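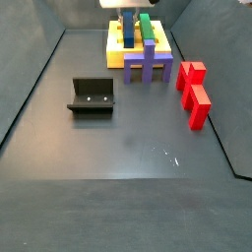
Interim Progress Report: Cowie Learning Through Making Programme

Prepared for the Pistus Fund by Grenero

We use cookies to remember your settings and to see which pages are read. Accept | Manage choices

1. Purpose of this report

The report covers the first half of the second year of the grant. It sets out what has been delivered against the agreed plan, where delivery has fallen behind, and what we propose to do in the second half of the year. Spending is dealt with in the separate return sent to the Fund in October.

The programme supports primary schools in the Cowie area in teaching shape, space and measure through practical work. Schools receive a set of teaching materials on loan, two training sessions for staff, and a visit from a member of the Grenero team during the term in which the materials are first used.

2. Delivery to date

The programme has now reached 2,103 pupils, against a target of 4,000 by the end of the grant. Nine schools are taking part. All nine have completed the first training session and six have completed the second. The remaining three sessions were put back at the request of the schools concerned and are booked for the spring term.

Take-up has been strongest among classes in the middle years of primary school. Teachers of the youngest classes have made less use of the written guidance, which several found too long to read before a lesson. A shorter version has been drafted and is being tried in two schools. It keeps the order of the original lessons but places the questions for pupils on a single sheet.

Loans between schools have worked less well than planned. Under the original arrangement each school passed its materials on at the end of a half term, and returns were often late. Since the autumn, all loans have been sent back to the store at Camov for checking before they go out again. This has added to transport costs, although the increase can be met within the present budget.

3. What schools have told us

Feedback was gathered by a short form after each training session and by telephone at the end of term. Most teachers said that pupils who are usually quiet in mathematics lessons took a fuller part when the work was practical. A number also asked for clearer advice on how to record what pupils had learnt, as there was often no written work to keep.

Some of the comments were more critical, and we have included one at length because it bears on our plans for next year.

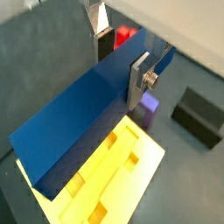 Renji Koyama wrote that the lessons were well planned but that the time allowed for them was not realistic. In a class of mixed ability, he said, the first activity alone could fill the whole hour, and the discussion at the end was the part most likely to be lost. He asked for fewer activities and for the discussion to be moved to the middle of the lesson.

We accept this point. Similar remarks, in milder terms, were made by staff at two other schools. The lesson plans for the summer term will contain two activities in place of three, with a pause for discussion between them. Schools that are content with the present plans may continue to use them.

4. Difficulties and changes to the plan

The main difficulty has been staff turnover. In three schools the teacher who attended the first training session has since moved to another post, and the knowledge gained was not always handed on. From the spring term we will ask every school to send two members of staff to each session. Supply cover for the second place will be paid for from the underspend on printing.

A second difficulty concerns the family workshops. Attendance at the first two was low, and both were held straight after school, when many parents and carers are at work.
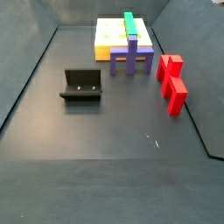

The next workshops will begin at 6 pm and will be shorter. Two schools have offered to run theirs alongside an existing parents' evening, and we intend to accept. If attendance remains low, we would like to discuss with the Fund whether the money set aside for workshops could be moved to school visits.

5. Work planned for the next period

– Deliver the remaining second training sessions.
– Issue the revised lesson plans and the shorter guidance for younger classes.
– Invite further schools to join from the waiting list.
– Begin the outside review of the programme. Colm Doherty has agreed to lead this and will send his outline to the Fund directly.

We remain confident that the target can be met, provided that the new schools join by the start of the summer term. A later start would put it at risk, and we will write to the Fund at once if that seems likely.

Related items

Cowie programme: first year report
Notes for schools on borrowing materials
Camov store: opening hours and returns
Pistus Fund: guidance on changes to a grant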